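Two-handle gripper rig moves from bench to bedroom

Fukdale, 13 January 2025

A pair of hand-held grippers being set up by members of the Fukdale shared workshop has moved off the bench and on to household fabric, with the first folding sessions carried out on a made bed.

The project, listed on the workshop's job board as Millach, covers a pair of matched grippers, a recording setup and a set of written procedures for handling cloth. The long-term aim is a two-armed machine for the home that can sort and fold a basket of washing. No arms have been built. For the present the grippers are carried by a person, one in each hand, and the recorded motion is kept for later use in training a controller.

Bench work finished before Christmas. It was limited to cotton squares on a flat table, a surface the build log describes as "too kind to be of much use". A mattress gives under load, bedding moves with the item on top of it, and a heavy fabric will drag a lighter one along if the jaws close too low.
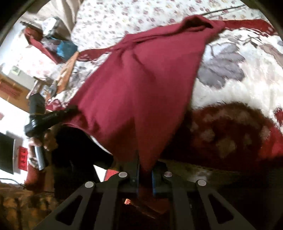 The current procedure uses a two-point hold. One gripper takes a corner, the second takes another, and the operator draws the two apart until the edge between them comes up to tension. Only then is the item lowered and folded. The log notes that tension is judged by feel through the handles, and that there is no force sensing in the rig at this stage. A load cell at each wrist was costed in the original plan and deferred.

Each jaw is driven through a pair of linked plates so that the pads stay close to parallel over most of their travel. The bench version used plain pads, which held cotton well enough but let go of thicker fabric when it was pulled sideways. Several facings were tried. The log records the trial results by grip and by release, as a facing that holds well but will not let go cleanly spoils the fold at the last step.

Slop in the pivots was the other complaint. With 6 hours of use on the first set, play at the pad tips had reached 2 mm, enough to miss a single layer of sheeting. The holes were reamed and new pins fitted. The members now check play at the start of each session and write the figure on the session sheet, and a gripper outside the limit goes back to the bench the same day.

The workshop has 58 folding attempts logged from the bed sessions to date. Of those, 14 were set aside because the cloth left the pads before the fold was complete. The remainder are being sorted by fabric weight and by the number of layers taken in the first grip. No success rate has been posted, and the log says none will be until the same items have been repeated by a second operator.

Cloth selection is deliberately narrow. Sessions call for items of a single colour, placed on patterned bedding so that the outline of the item can be separated from what lies beneath it. Dark fabric is a known difficulty. Creases in it carry little contrast, and the tracking software, a package the members call Fitow, tends to merge a fold with the shadow beside it. Changes to exposure have helped in daylight. Evening sessions under a ceiling light remain the weakest part of the set.

Occlusion is the second problem. At close range the plates hide a fair part of the fabric immediately in front of the jaws, and the cut-outs in them recover only a little of the view. The operator is asked to pause before closing, with the pads either side of the chosen edge, so that at least one clear view of the grip point is recorded.

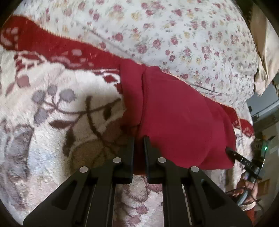
Jaws closed on the edge of a folded dark red cloth during work on the bed, with the second gripper held at right.

Fold order has also been revised. The first draft of the procedure began with a lengthwise fold for every item. On soft, thick fabric this left a mound along the crease that sprang open when the jaws were withdrawn. The revised sheet calls for the grip to be held at the closed edge for a slow count, then released straight back with no lift. For light fabric the old order stands.

Bedding is left as found between attempts unless it has shifted far enough to foul the jaws. The members argued this point at some length in the log. Smoothing the bed each time would make the attempts easier to compare, while leaving it alone gives the controller the sort of surface it will meet in use. The second view carried, with the condition that the state of the bedding be noted on the sheet.

Cable management is still open. The leads are free to move with the hands, and a lead that swings across the work can catch a corner or pull a finished fold out of square. A shoulder loop has been proposed, along with a lighter cable. Going without cables was ruled out on the grounds of battery weight – the grippers are already tiring to hold level for a full session – and the question will be looked at again when the handles are redesigned.

The project draws on a small parts grant from Ramasamy, the hardware supplier on the Fukdale industrial estate, which also cuts plate for the workshop at cost. The grant covers fasteners, pad material and one spare set of plates. Arms, motors and controllers are outside it and would need a separate application.

Next on the job board is a set of sessions with fitted sheets, which have elastic at the corners and no straight edge to put under tension. Pillowcases and tea towels follow. A revised handle with a thicker grip is to be printed later in January, in two sizes, and drawings for the plates and linkages will be placed in the workshop's shared folder once the pin size has been settled.

The bench remains available to other members outside session hours. Anyone using the reamer is asked to return it to the metalwork cabinet in its sleeve.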